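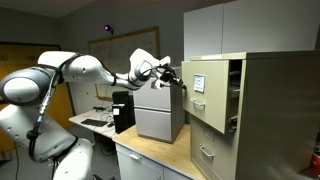 4. Setting up the drawers

Print this section | E-mail this section

The Clanetti 700 is supplied with the drawers locked in the closed position for transport. Complete section 3 (Siting and levelling) before you begin. A cabinet that is out of level will not latch correctly, and no adjustment described below will correct it.

4.1 Releasing the transport lock

1. Insert the key in the barrel lock and turn it a quarter turn clockwise.
2. Open the bottom drawer to its full extent.
3. Remove the red transport pin from the rear of the left-hand runner. Keep the pin with the spare key.
4. Close the bottom drawer until the latch clicks.
5. Repeat steps 2 to 4 for each remaining drawer, working upwards.

CAUTION: Open one drawer at a time. The anti-tilt bar does not operate until all transport pins have been removed.

4.2 Checking the anti-tilt bar

1. Open the top drawer fully.
2. Pull gently on the handle of the drawer beneath. It should move no more than a few millimetres.
3. Close the top drawer and repeat the check with each of the others.

If two drawers can be opened together, do not load the cabinet. Remove the bottom drawer (see 4.4) and check that the vertical bar hangs freely behind the right-hand runners. Packing foam left behind the bar is the usual cause.

4.3 Loading

Load the bottom drawer first and the top drawer last. The maximum load for each drawer is 40 kg, spread evenly from front to back. Suspension files should hang from both rails with the tabs facing the front.

Note: Foolscap rails are fitted at the factory. For A4 files, order conversion kit 109 and fit one kit to each drawer.

Do not store liquids, batteries or aerosols in any drawer.

4.4 Removing and refitting a drawer

1. Empty the drawer.
2. Pull it out to the stop.
3. Press the left-hand release lever down and the right-hand lever up.
4. Lift the front edge slightly and draw the drawer clear of the runners.
5. To refit, push both runners fully back, engage the drawer on both sides and slide it in slowly until the levers spring back.

CAUTION: Keep fingers clear of the runners. The inner edges are unfinished steel.

4.5 Lock and keys

Two keys are supplied. The key number is stamped on the face of the lock. Quote it when ordering replacements, together with part number 2644 for the complete barrel. The lock secures all drawers and can be turned only when every drawer is fully closed.

Wipe the runners with a dry cloth once a year. Do not oil them.

Section revised May 2021. Technical text: N. Chiriac. Checked: S. Ansari.

Comments (0) | Shares (2)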